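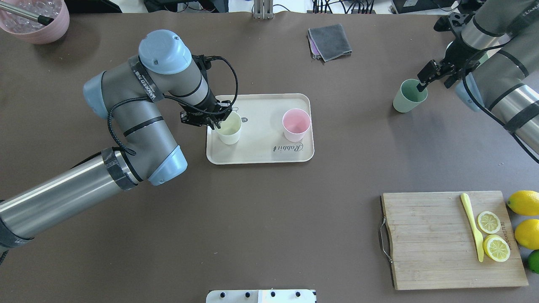 I have been to my share of open days, and I had more or less decided to stop going. They tend to run the same way, with a welcome speech, a short film with too much drumming in it, and then a machine behind glass doing something so fast that you can't follow it and so perfect that you have no reason to try. So when my neighbor Tamsin Cosgrove talked me into driving out to the Mészáros workshop in August, I went mostly for her company and the promise of lunch. What I found was a brown table with two robot arms set up to serve cold drinks, a bowl of ice in one corner, lemons in another, and one gripper lowered around a cream cup on a tray while the other held a green one. I stayed at that table for most of the afternoon, and I have been arguing with my friends about it ever since.

My argument is a simple one, though I'll probably take the long way around to it. I think this is how robots ought to be shown to the public. They should be shown slowly, at arm's length, doing a job that everybody in the room has done a thousand times with their own hands.

Drinks are a wonderful choice for this. I don't know the first thing about welding a car door, and if you show me a robot welding one I can only nod and take your word for it. But I know what it is to pick up a cup. I know you don't want to knock the one next to it, and I know that a slice of lemon sticks to the board when you want it to come up and to your fingers when you want it to let go. When the arm came down over that cup, taking its sweet time, every person at the rail leaned in a little. A boy near me was holding his breath! We were all judges, and for once we were qualified.

The team called the setup Zatlow, and the young engineer looking after it was Hrefna Hviid, who must have answered the same questions all day long and was still kind about it when she got to mine. I asked her whether the thing could make a lemonade from start to finish. She told me no, not yet, not in a way she would want to promise to a crowd. The arms could do some parts well and other parts badly, and lemon slices were giving them a hard time. I can't tell you how much I liked that answer. I have sat through presentations where a plain question like mine got me ten minutes on the future of the home.

And the arms did miss, while I was there. One of them closed on nothing at all, opened again, and went back for another try, and a few people groaned the way you would for a kid at bat. After a while Hrefna stopped it, moved a cup over by hand, and started again. A man behind me muttered that he wouldn't pay to see that. Well, he hadn't paid, for one thing. For another, I think he had just seen the most useful part of the visit, and I wish he had stayed for the next round.

Tarmo Žukauskas, who is an old friend and disagrees with me about most things, says I'm being sentimental. His view is that people come to an open day to be impressed, and that if you show them a machine fumbling with fruit they will go home thinking the whole business is a joke. He has a point about some people. He had been to the Skidow show earlier in the summer, where an arm stacked 476 boxes without a pause, and he says the crowd cheered. I'm sure they did. I asked him what he had learned from it, and he thought for a minute and said that it was very fast.

I do take one of his worries seriously. A drink table is charming, with its pretty cups, and charm can make you forget to ask what the work is for. Hardly anyone needs two large arms to pour them a cold drink. Some people, though, have hands that shake or no longer close, and for them a cup that arrives upright is no small thing. I would have liked a sign saying so, or better yet somebody like that at the table, telling the engineers what they were getting wrong. I said this to Hrefna and she wrote it down, and I choose to believe she will do something about it.

Tamsin, who is 65 and has opened more jars than the rest of us put together, had her own complaint, and it was that they had put the ice out too early. She told them so. They thanked her.

I hear they hope to bring in 2,000 visitors next year, and I hope they get them, but please, let them keep the low rail and the slow arms. I'm going back either way, and Tarmo has agreed to come along if I drive.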